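Arberg Pantry Shelf, set-up guide
Section 3: Filling the shelf with packets and bags

Revision 2021-02-07

Before you start, the shelf must be assembled and fixed to the wall as shown in section 2. Please do not load it while the wall screws are still loose.

3.1 What you need

A clean dry cloth
Clips for opened bags (a bag of them is in the Dreven accessory box)
The label sheet
A marker or pen
A table or bench near the shelf

3.2 Sorting the packets

1. Take all packets out of the old cupboard and put them on the table. It is better to empty the cupboard completely, also the back corners.

2. Look for the date on each packet. On soft wrappers it is often printed near the seam, and you may need to make the wrapper flat with your fingers to read it.

3. Put aside everything which is past its date, and every packet with a hole or a torn corner.

4. Make two groups. In the first group are the large packages which can stand by themselves. In the second group are the small soft wrappers, which fall over and slide behind other things.

Note: Do not sort by colour. A bright orange or yellow packet is easy to find in any place, but next time you buy another brand and the order is lost.

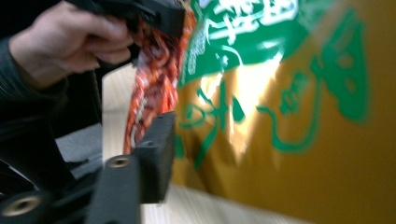 5. Press the air out of the opened bags slowly, fold the top over two times and close it with a clip. If the bag is very full, fold it only once.

6. Wipe the packets with the dry cloth. Flour and sugar on the outside will bring ants in the summer, and in our test kitchen this happened already in December.

3.3 Loading the shelf

1. Begin with the lowest level. Put the large packages here, with the printed front facing you.

2. Slide the divider until it touches the last package. You should hear a click. If there is no click, pull the divider 2 cm back and try again.

3. Put the small wrappers in the Pradar tray, standing on their edge, like cards in a box. The older date goes in front.

4. Slide the tray into the middle level. The lip of the tray must point towards you.

5. Leave the top level for light things only, such as tea or paper napkins.

CAUTION: The maximum load is 51 kg for the whole shelf when the weight is divided evenly. Never put cans or glass jars on the top level.

CAUTION: Do not let children pull on the tray. It has no stop at the end and can come out completely.

3.4 Labels

Write the labels after the shelf is full, as most people change their mind during loading. The sheet has 71 labels, so you can make mistakes. Stick them on the front rail and press for a few seconds. On the Demissie rail (grey finish) the labels hold better if the rail was wiped before.

If a label must be removed, warm it with a hair dryer and lift it from one corner. Do not use a knife on the rail.

For cleaning of the tray, see section 4.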